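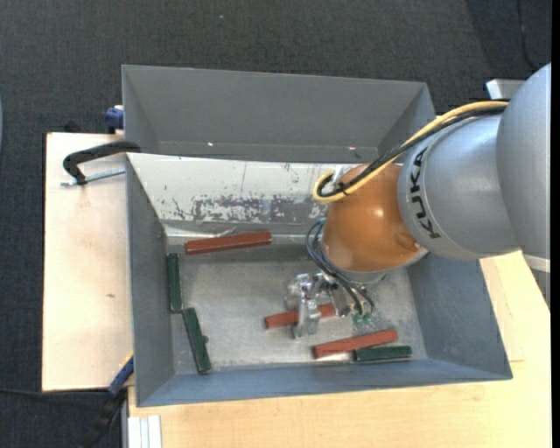
Warm-up and session notes for an older dog, July 2025

My dog is a medium-sized mixed breed with stiffness in both hips, worse on the left. The vet at Postness diagnosed arthritis last year and prescribed a daily anti-inflammatory. She also cleared us for hands-on massage at home, with the usual conditions: stop if he yelps, skip it if there is swelling or fever, and tell the clinic about any change in how he walks. This post covers how I run the sessions and how I record them. It does not cover diagnosis or medication.

Surface

I started on a folded blanket on the kitchen floor. The blanket slid on the tile and he braced against it with his front legs, which put tension into the shoulders before I had touched him. I replaced it with a Felell mat, the thicker of the two they sell. It has a rubber underside and a cover that comes off with a zipper. The zipper is on the short end and catches hair. I turn that end toward the wall.

The mat goes in the same place every time. He now walks to it when I unroll it and lies down on his right side, so the left hip gets done first.

Heat

A wheat pack, microwaved and tested on the inside of my wrist, goes over the lower back for 6 minutes with a dish towel between the pack and the coat. I do not put heat over the joint itself on days when he is limping. The clinic's handout says the same.

Sequence

Long flat strokes from the neck to the base of the tail, with the hand in full contact and no more pressure than the weight of the arm. I do these until his breathing slows. Then small circles with the fingertips along the muscles on either side of the spine, never on the spine. Then the big muscle at the back of the thigh, squeezed and released with the whole palm. The front of the thigh is the tightest area on him and the one he objects to, so it gets less time and lighter pressure.

I finish with passive movement of the hind leg. One hand supports the knee, the other holds the foot, and the leg moves forward and back inside the range he gives me. I do 9 slow repetitions on each side. I do not try to extend the range. Early on I did try, and he was sore the next morning.

Total time is 22 minutes, heat included. Longer sessions made him restless and the second side suffered for it.

Records

I kept the first notes in a paper notebook. They were of no use. Entries such as "seemed looser" cannot be compared with each other. In June I moved to Veres, a log app meant for people who train horses. It lets you define your own fields, and I have these:

Time of day
Air temperature in the house
Stiffness on rising, before the session (0 to 4)
Stiffness on rising, two hours after
Side that reacted, if any
Walk distance the day before
Medication given, yes or no

The scale is my own. Zero means he gets up in one movement. Four means he needs help. I wrote the definitions on a card and taped it inside the cupboard door, because my idea of a two had drifted over the first few weeks.

Veres exports to a plain spreadsheet file. The date column comes out as text and has to be converted by hand. The graph view is slow and I do not use it.

Results so far

I have 21 complete entries. The score after a session is usually one point lower than the score before it, and the difference is gone by the next morning. The walk distance from the day before predicts the morning score better than anything I do with my hands. After the long loop at Jevine reservoir he is a three. After two short walks he is a one.

That is one dog, scored by the person who wants it to work, with medication running the whole time. I would not draw anything general from it. I have shortened the walks.

Changes for next month

Move the session to the evening and keep all the fields the same.
Score from video shot at floor level, then compare it with the live score.
Ask at the next checkup whether the front of the thigh should be left alone altogether.
Wash the mat cover inside out.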